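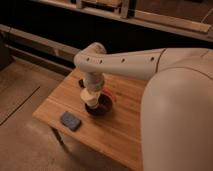
White arm, maroon bowl, one wooden table.

Home Posts Sheds and Tools About Contact

Every couple of years somebody tells me the washing up is solved. August 2022 and it has come round again, so I went and read what Stamix and Fimier are promising, and then I went and looked at my own sink.

I'm not against any of it. I spent 11 years on the packing line at Skevberg and would have handed most of that job to a machine by the first tea break. But we did get machines, and what they were good at was the same box in the same place, 3,000 times a shift. Give them a box with a dented corner and someone had to walk over.

A kitchen is all dented corners. Bowls get left inside other bowls, a spoon gets stuck to the bottom of one, the sponge has wandered off. Reaching down to a bowl on a table is a fair start and I'd like to know what comes next. Can it pick the thing up with porridge in it? Does it know the good bowl from the cat's?

The Ezzat newsletter had a table of trials in it, 141 goes at clearing a place setting, and no word on who laid the table again each time. I'd guess a person did, and I'd guess they were quicker.

My test hasn't changed. Come round after Sunday lunch for 7, when the gravy has set, and start with the roasting tin. I'll dry.

Older posts Newer posts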